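Cutting the grocery bill, month two

Quick one tonight because I have to be up at 5. But I said I would post the numbers, so numbers.

Last month we spent 391 on food. That's everything, store plus the two takeout nights plus the gas station coffee I keep pretending is not food. Month before was a lot worse and I'm not typing it here. Goal was under 400. So, made it. Barely!

What worked. Shopping once a week, at night, after dinner. Never hungry. I go to Tokow after 8 pm when the parking lot is half dead and the bakery stuff gets its orange stickers. Rolls, mostly. Sometimes a whole loaf. Straight in the freezer the minute I get home, or I eat three of them standing up.

Also the list. Paper, not phone. Phone list turns into checking messages in the cereal aisle and then somehow I own granola.
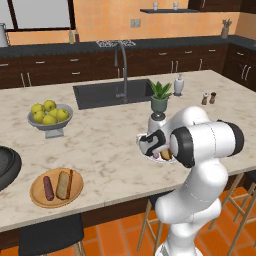
What did not work: the bulk store. I know, everyone swears by Heretti. The membership was 53 and I have been four times and I don't think I've made it back yet. You need a bigger freezer than mine, or more kids. We got the giant bag of spinach and threw out most of it. Twice. You'd think once would do it.

Coupons also a bust. I tried the Jutidine app for three weeks, scanned every reciept like it asked, and ended up with 1,981 points. Sounds like a lot. You need 2,650 to get anything, and the anything is five dollars off. Five! I'm going to finish it out of spite and then delete it.

Now the part people emailed about, the dinner thing. A few of you asked how I plan meals and I don't really, not the way the planner people do with the colored pens. I pick four dinners. Four, for seven nights. The other three are leftovers, eggs, or whatever is closest to going bad. If I plan seven I cook five and two lots of chicken die in the back of the fridge.

The four last week:

Bean chili, big pot, lasted two nights and one lunch
Pasta with the jar sauce, fine, no notes
Baked potatoes with everything on them
Sausage and cabbage

Cost per dinner is the wrong way to look at it anyway, I think. I used to work it out to the penny and it made me crabby and I'd still blow it all on a Friday-type mood. Now I only look at the week total. Meat is where the money goes in my house, so meat gets stretched. One sausage on a round wooden board on the island, frying pan out, and I slice it thin so it looks like more than it is. With enough cabbage and onion under it you can feed three people off a link or two and have a bit for lunch. Mustard helps. Vinegar helps more.

Oh and switch your oil. I was buying the fancy bottle for everything, even frying. Oravec store brand is fine for frying. Keep the good one for salads, it lasts for ever that way.

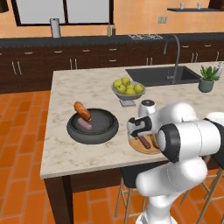 Snacks are still my weak spot and I don't have a fix. Moving them to a high shelf did nothing, I'm tall. Fruit on the counter gets eaten and fruit in the drawer doesn't, so that's one thing. The other is eating a real lunch. On days I get a proper one, even leftover sausage cut up cold with some bread, I don't go near the chips until after dinner. On days I have crackers over the sink it's all over by four. So this month the plan is lunch first, seperate line in the budget, and see if the snack number drops on its own.

Next month is December so the whole thing is going to blow up, I already know. Two birthdays and then all the baking. I might do butter as its own category. If you have a way to handle holiday food without just giving up on the total, leave it in the comments, I read them all even when I'm slow answering.

Ok. Bed. Chili is soaking, don't let me forget it.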